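Week 4: Wood Moves, and Other Bad News

Handout for the evening section. Read before class. The quiz is open-handout, so there is some point in bringing it.

Last week we covered how a tree becomes a board. This week we cover what the board does next, whether you want it to or not.

1. The basic complaint

Wood is a bundle of tubes. In the living tree the tubes carried water, and the bundle never quite gets over it. A board takes on moisture from damp air and gives it back to dry air, and as it does so it swells and shrinks. No finish stops this. Finishes slow it down, some a good deal, and the can will tell you more than that because somebody was paid to write the can.

There are three directions to think about. Along the grain, a board hardly moves at all, and for furniture we treat the movement as zero. Across the grain it moves, and by how much depends on how the board was cut. Moving along the growth rings (tangential), it shrinks the most. Moving from the center of the log out toward the bark (radial), it shrinks less, in many species a good bit less. A flatsawn board is wide in the tangential direction and so changes width more than a quartersawn board of the same species. This is why quartersawn lumber costs more, along with the fact that people like to look at it.

Learn the words "tangential" and "radial." They will come up again on the quiz, and after that possibly never.

2. Reading a top before you trust it

Before you buy, repair or copy a table, find out which way the grain runs. Most students look at the color first. Color tells you what somebody put on the wood. Grain tells you what the wood plans to do about it.

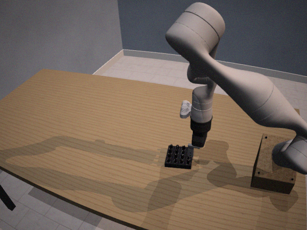
Grain direction sets the direction of movement, and for a rectangular top we usually run the boards the long way so that most of the change happens across the width. A designer can do otherwise. On a light tan top like this one, the long fine darker lines make the direction easy to pick out, running on a diagonal from lower left to upper right as you look at it. A diagonal in a view may only mean the viewer is standing at a corner, so walk around and check against an edge before you draw any arrows. In your notebook, draw one arrow along the grain and a fatter one across it. The fat arrow is the one that ruins weekends.

Also look at the ends of the boards, if you can get at them. End grain shows the rings, and the rings tell you flatsawn from quartersawn in a second. If the lines on the face run straight on over the end with no change in character, you may be looking at veneer, or at a printed surface with ambitions. Neither is a crime. Both change the arithmetic, as section 5 explains.

3. The arithmetic

You need three things: the width of the piece across the grain, the expected change in moisture content, and the movement coefficient for the species and cut. Multiply them together. That's the whole formula, and every year somebody tries to make it harder by converting to metric in the middle.

Worked problem. A solid top is 60 inches long and 16 inches wide, flatsawn, with the grain running the long way. Moisture content goes from its summer high to its winter low, a change of 4 percentage points. Use a coefficient of 0.0025 per point for this exercise.

16 x 4 x 0.0025 = 0.16 inch

So the top loses 0.16 inch in width, a little more than an eighth of an inch. The length is a decoy. If you multiplied by 60, you have joined a large and friendly club, and you should read section 1 again.

Now turn the same top so the grain runs the short way. The dimension across the grain is now 60 inches.

60 x 4 x 0.0025 = 0.6 inch

Same wood, same weather, same size of table, and well over half an inch of movement. Anyone who screws that top down tight to a frame should plan to be out of the house in February, when the heat has been on for months and the split arrives with a noise like a dropped encyclopedia.

4. Letting the top go where it's going

The frame under a table has long rails and short rails. The short rails usually run across the grain of the top, which means the top wants to change size there and the rail has no interest in doing so. All the hardware in this section exists to keep the peace between them.

Slotted screw holes. Make the hole in the rail longer in the direction of movement. Screw snugly and stop. Students with new drivers find the second step hard.

Figure-eight fasteners. A small metal 8, one loop screwed to the rail and one to the top. It pivots as the top moves. The recess has to be cut a little wide or it can't pivot, and then you have bought a very small decoration.

Wooden buttons. Blocks with a tongue that rides in a groove in the rail. Cheap, old, reliable. We make a set in the shop session. Leave a gap between the button and the rail on the side where the top has room to shrink or grow. Which side that is depends on the season you are building in, so think about it before the glue is out.

Z-clips. The metal cousin of the button. The Gindis catalog in the tool room has a page of them, and someone has circled the wrong size in pen.

Glue is not on this list. Gluing a solid top to its rails across the grain is the most common repair job to come through the Grilo workshop, where our second field visit will be. They are grateful for the business.

5. Round tops and edges

Everything so far assumed a rectangle. Shapes make it more interesting, in the sense that a leak is interesting.

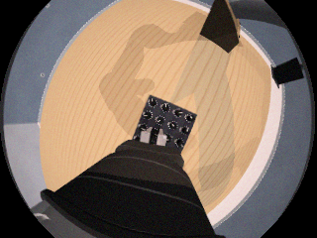 A round top made of solid boards doesn't stay round. It shrinks across the grain and keeps its diameter along the grain, so over a dry winter the circle becomes a slight oval. With a plain edge you would need a ruler to know. Put a continuous band on it, as with the thin white rim on this pale honey-colored top, and the question becomes urgent, at least if the field is solid wood. A band doesn't care to become an oval. In the wet season the boards push against it, and in the dry season they pull away and leave two crescents of daylight, always on opposite sides, always where guests sit. The usual answer is to make the field from a stable panel with a veneer on top, which barely moves in either direction, and then band it however you please.

I can't tell you from a view of the face which way any particular top was built, and neither can the salesperson. Look underneath. If the underside shows a different grain from the top, or a core layer at a screw hole, it's a panel. If the same boards run through, it's solid, and you should look hard at the joint between the field and the band.

Related trouble: the breadboard end. This is a strip running across the ends of the main boards to keep them flat. It's a fine idea and an old one. The strip stays the same length while the main top changes width, so the two will be flush only on certain days of the year. Pin it in the middle, let the outer pins ride in slots, and use glue only at the center. A customer who complains that the ends don't line up should be shown this handout, or given a seat on the other side.

6. Finishing both faces

Finish the underside. I know it can't be seen. Moisture can find it perfectly well. A top sealed on one face takes on and loses moisture unevenly, and uneven change is what makes a board cup. The underside doesn't need to be pretty, but it does need coats, ideally the same number as the top. If you put 4 coats above and none below, you have built a slow spring.

We will use the Burnex wiping finish in the shop since it's what the school has on the shelf. Rags go flat over the rail outside to dry, and then in the metal can with the lid. Oily rags balled up in a corner can heat themselves until they catch fire. This is the only sentence in the handout I will say three times in person.

7. Acclimation

Lumber should sit in the room where it will be worked, stacked on spacers so air reaches every face, until its moisture content stops changing. How long? Until the meter says so. People want a number of days and I have seen every number offered with total confidence. Thick boards take longer than thin ones. The meter in the cabinet is the Declercq, and the pins are sharp, and it reads nonsense when the battery is low, so test it first on the reference block taped inside the lid.

For the quiz, know:

The three directions and which one we ignore.
How to work the formula when I give you a decoy dimension. I will give you a decoy dimension.
Two ways of attaching a solid top that allow movement.
Why a solid round top with a continuous band is asking for it.
What to do with the rags.

Homework: pick one table you eat or work at. Find the grain direction, decide whether the top is solid or veneered, and look underneath to see how it's fastened. Sketch it with both arrows. If it's screwed down tight and hasn't split, write a paragraph on why it might have gotten away with it. Bring pencils to the next session, as the shop's have all moved too.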